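My Winter With a Heat Pump (and a Very Opinionated Street)

By February I had stopped opening the gas bill. It sat on the microwave with the others, and I already knew what it said. Our boiler, a Dernetti that came with the house, had been making a noise like a dropped tray every morning at 5, and the second repair quote was high enough that I finally called Olmedo and asked them to come talk to me about a heat pump.

They spent most of a morning measuring. Radiators, windows, the crawl space, the weird little room over the garage. I'd expected a sales pitch and got a heat loss report, which I read twice with coffee and then a third time with a highlighter (I'm that person now!). The upshot was that we could heat the whole place with one outdoor unit if I swapped 3 radiators and did something about the attic. 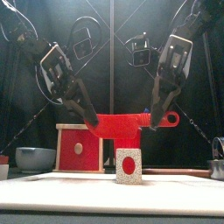

Don't let them put it under a bedroom window, my neighbor across the street told me before I'd even signed. Hers hums when it defrosts, and she wishes she'd asked for the side yard. So I asked for the side yard. It added a longer pipe run and $500 to the job, and I'd pay it again.

The unit is a Zustard. It's beige and about as exciting as a filing cabinet. Installation took most of a week, and we lived on space heaters and soup. With the rebate taken off, my share came to $3,433, and I know plenty of people who paid more and a few who paid less.
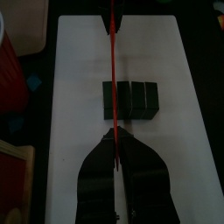

Does it keep up when it gets really cold? So far it has, though on the worst nights it runs pretty much nonstop and the house warms up slowly if you've let it drop.

That last part took me some getting used to. With the boiler I'd crank the thermostat when I came in and feel the radiators get hot within minutes. Now they're just warm, all day, and the first couple of weeks I kept putting my hand on them and worrying. Pick a temperature and leave it alone, the installer said, and I ignored that for a good ten days, fiddling with the Molus app on the couch every evening like it was a game.
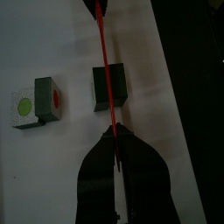
Mine went the other way, wrote a reader when I mentioned all this in my last column. The bills went up the first winter, and it was the settings: somebody had left the water temperature way too high, and turning it down fixed most of it.

I went and checked ours that same night. It was set higher than it needed to be! I nudged it down a couple of degrees at a time until the back bedroom started to complain, then went back up one notch. If you've got one of these, go look at that number. 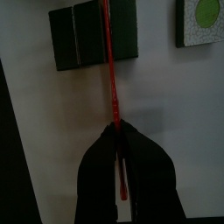 The attic was the dull part, and I nearly skipped it. Two guys, a truck, a long hose, gone by lunch. But the upstairs hall used to be the place you ran through in socks, and last night I stood there on the phone for around 80 minutes without noticing. I still haven't done the hatch. It needs a proper seal and a lid, and the foam strip I bought for it is in the hall closet, still in the bag.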